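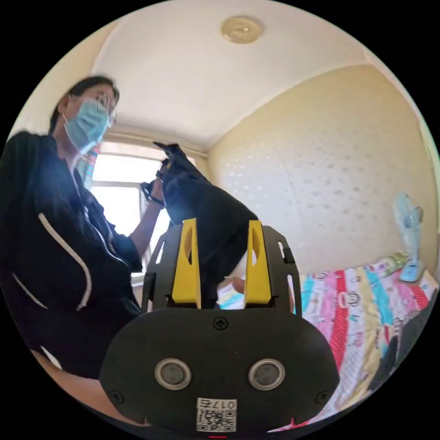
Boards > Sewing and Mending > Fabric care

kunard_b
I bought black cotton from a shop in Nemstead for 26 a meter and after two washes it is gray at the folds. My old hoodie, black with white piping, never did this. When I hold black fabric up near the window, like here, I look first at the top edge or strap. Is vinegar useful?

Obed Zakaria
Vinegar does nothing for cotton, I am sorry. Wash it inside out and cold, and dye again in August when you can dry outside.

jeon4000
I don't agree with Obed. Half a cup in the rinse has helped all my black things. Dye is too much work for two washes.

Obed Zakaria
It helps with soap marks. Lost color does not come back.

kunard_b
So maybe it is soap? I use a lot.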